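Skip to content Home Papers Groups Contact

April
Faustine Deschamps, Ognjen Matić, Eugénie Marchal, Hervé Coste

3.2 Cell layout and routine upkeep

The Skalness cell holds two arms on one black beam that runs along the near side of the table. Walls close off the other three sides. We chose a plain, pale surface and plain walls so that the objects stand out from the background under the room lights, which we do not control. The walls also stop parts from rolling out of reach.

Each arm ends in a two-finger gripper with a small module fixed at the wrist. The cable from the wrist is left slack in a loop and then clipped along the links down to the base. In the first version of the cell the cable was tied tightly along its whole length. It pulled on the connector whenever the wrist turned through its full range, and two connectors failed in the same week. Ginette Huet re-routed both sides with longer cable, and we have kept her layout since. The size of the loop is a compromise. A larger one lasts longer but can sweep over the work when the arms are close together, as they are in the handling of flat, wide objects.

Such objects are also our check on how the two arms are set relative to each other. A single arm that is slightly out of place can still pick up a block and put it down. When both arms hold one stiff object, the same error shows up as a twist in the object or as a rise in motor current on one side. 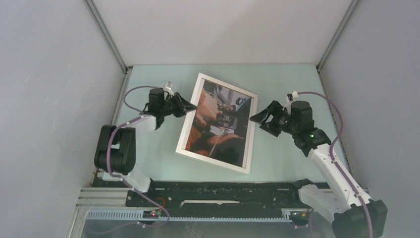
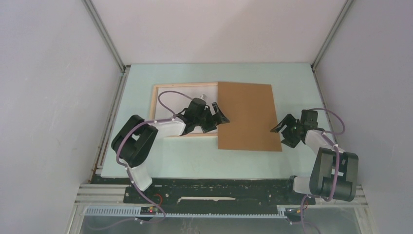

Figure 4. The cell with a flat object between the two grippers. First picture: a picture frame with a white border. Second picture: a brown board and a shallow tray with a light wooden rim.

The check is run on Tuesday before any other work. The operator brings both arms to the rest pose, reads the joint angles and compares them with the values stored when the cell was last set up. If any joint differs by more than 2 degrees, the arm is zeroed again by hand. The operator then runs 7 short two-arm lifts and looks at the current logs from the elbow and wrist joints. A steady difference between left and right usually comes from a base that has moved slightly, and the bolts at the beam are tightened before the lifts are repeated. The whole routine takes 30 minutes if nothing is wrong.

Finger tips are changed after 200 hours of use or earlier if the edge has rounded. Worn tips slide off thin borders long before they cause trouble with thicker objects, so the wear is easy to miss when the week's tasks use only blocks and cups. We now write the hours on a sheet kept at the Lanar bench. The software counter was reset each time the controller was updated and could not be trusted.

Clips are replaced when they open. We tried screwed clamps for a time, but they marked the cable, and a clip that lets go under load does less harm than one that holds.

3.3 Recording of faults

Any stop that needed a person to reach into the cell was logged as a fault, with the arm, the joint if known and the time lost.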